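Product news: two-arm kit from Jevska now open for orders
October 2, 2020

Many of you asked in May when the small two-arm packing kit from Jevska would be more than a promise. Since this week it can be ordered, for 1,386 euros without tax, and Van Hecke takes care of the delivery in our region. We had one set on loan for 10 days and gave it the task that most of our members have at home: a mailer box, open in the middle, with one arm on each side.

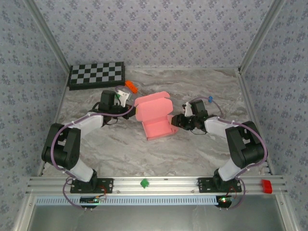

The assembly took us one long afternoon. Both arms are bolted on the same aluminum rail, and each arm has its own small control board at the front. The manual is short, and the chapter on cables is too short. We had to read it three times before the left arm wanted to speak with the software, which is called Endo and comes in the price.

What we like is that the two arms share one clock. When you teach a movement on one side, you can mirror it to the other side with one command and correct it by hand afterwards. For thin cardboard this matters, as a box that gets pressed harder on one side will bend.

The soft finger pads are sold apart, in yellow only, at 48 euros for the pair. 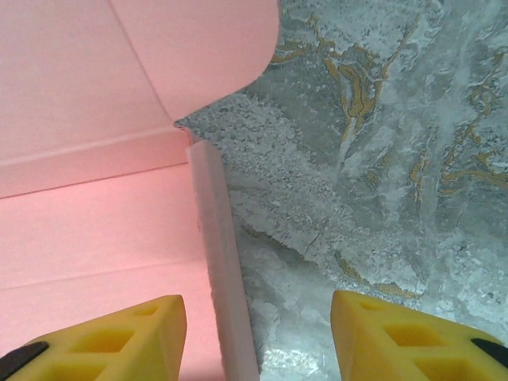 Malachy Hegarty finds this too much money for the pads, and wrote to us that "after a few weeks with cardboard the tips get smooth, and then you pay again." He would prefer to see them in the base kit, even if the kit becomes a little more expensive. We passed his remark to Jevska and wait for an answer.

Small items inside the box are the next exercise in the manual. Key tags are a good start - flat, light, and cheap to replace. For this you should lower the speed to 50 percent, otherwise the fingers come down too fast beside the box walls.
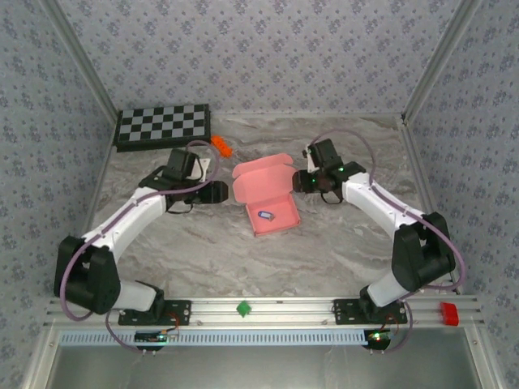

How to borrow the kit

The loan set goes next to our group in Grullham. If you want it after them, write to Geert Van Loon and mention which power plug you need.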